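How to Ask for a Review of an Exam Grade

Every August my inbox fills up with the same worried message, written by a different parent each time. The results have come in, one grade looks wrong, and the family has no idea whether to make a fuss or let it go. I taught for a good long while before I started writing these pages, and I have sat on both sides of the desk for this one, so pour yourself something nice and let's go through it slowly.

I'm going to assume your child took an end-of-course exam that was graded away from the school, by an outside board. If the paper was graded by the classroom teacher, most of this still applies, but you can skip the forms and begin with a friendly email.

Step 1: Find the deadline before you do anything else

Look on the results slip, usually on the back or in the small type at the bottom, for the last day to request a review. Write it on the calendar in the kitchen. Some boards give you a few weeks and others a good deal less, and the school will almost certainly want your paperwork ahead of the board's own date so that the office can send everything off together. Ask the school for its date too, and work to whichever one comes first.

Step 2: Get the actual marks

A letter grade tells you very little. What you want is the number of marks on each paper and the number needed for the next grade up, which boards call the boundary. The exams office can nearly always print this out for you. I remember a boy whose total was 173 when the boundary sat at 174, and you can imagine how that felt around the dinner table (his mother called me before she had even taken her coat off!). One mark short is a very good reason to look again. Thirty marks short is a harder case, though I would still want to look at the papers if one of them was wildly out of line with the others.

Step 3: Ask for a copy of the script

The script is simply the answer booklet your child wrote in. Many boards will send a scanned copy, sometimes for a small fee, and you can usually ask for it before you commit to a review. Please do this if there's time. Sit down with the script, the question paper and the published scoring guide, and begin with the dull things. Add up the marks on every page. Look for an answer that carried on to an extra sheet, and check that the extra sheet was graded. Look for a whole page with no marks or ticks on it anywhere.

Then bring in the subject teacher, who knows the scoring guide far better than you or I do. My old colleague Nives Gatti used to go over scripts with a pencil and a cup of cold coffee, putting a small dot beside each answer she would have scored differently. If she had fewer than 5 dots by the end, she would tell the family gently that she didn't think much would come of it.

Step 4: Choose the right kind of review

Boards tend to offer a clerical check, where someone makes sure that every page was graded and the sums were done properly, and a full review, where a second examiner looks at how the answers were scored. The clerical check is cheaper and quicker. If your worry is a missing page or a bad total, it may be all you need. If the worry is about judgment, say an essay that seems to have been scored harshly, you want the full review.
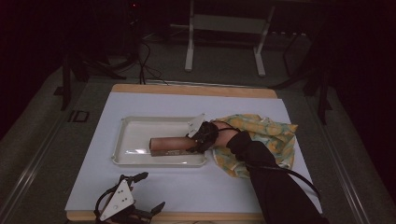
Can a grade go down after a review?
Under many boards' rules it can, so ask the exams office about it and have your child agree in writing before the form goes in.

Step 5: Fill in the form and pay the fee

Copy the candidate number from the results slip, and have a second person read it back to you. Check the paper code as well, as one subject may have several. Our board charged 50 dollars a paper in my last year of teaching, refunded if the grade changed, but yours will have its own prices. If the fee is a stretch, say so to the school, quietly and early. There is often a little money put by for this.

Step 6: Tell anyone who is waiting on the grade

If a college place or a scholarship hangs on the result, write to the admissions office the same day you send the form. Keep it short: your child's name, the subject, the grade as it stands, and the date you expect an answer. Ask whether they can hold the place until then, and save whatever they write back.

When the outcome arrives, read the whole letter, including the part about further appeals, which has a deadline of its own.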